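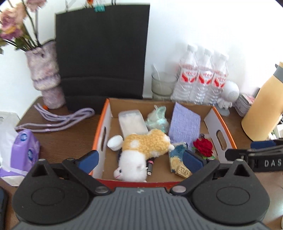
A plush lamb and other items in an open cardboard box.

The pattern designer behind the Filden label first heard about the copy from a customer. A print she had drawn in June, with rows of small seed heads on a plain ground, was being offered as a phone case on Brelleo, an online marketplace where anyone can upload a design.

"I thought it was somebody's idea of something similar," she said. "Then I zoomed in and there was my own mistake, a stem that doesn't join up. They had taken the file straight from my shop page."

She found 20 listings using her work, all from one seller. The largest showed 210 sales. She sent a takedown form for each one and got the same automatic reply every time.

The listings came down after 50 days. By then, she said, two of the prints had moved to another account under new titles.

"You have to start over — new form, new links, new proof that you drew it. The seller only needs a new name."

She asked the law office Michailidis what it would take to bring a claim. The estimate was $4000 before any filing, more than the label had made on those prints. She decided against it and wrote to the marketplace again, asking for the seller's earnings to be held. She has not had an answer to that letter.

She still posts new work, but at a smaller size and with a mark across the middle. Her full files now go only to Fandbridge, the printer she has used from the beginning.

"The mark is ugly and I don't like it," she said. "Some shops have told me they can't judge the colors through it. I send them a paper sample if they ask."

Her next set of prints is due out before the holidays. She keeps her dated sketches in a folder now, which she didn't do before.

October 23, 2025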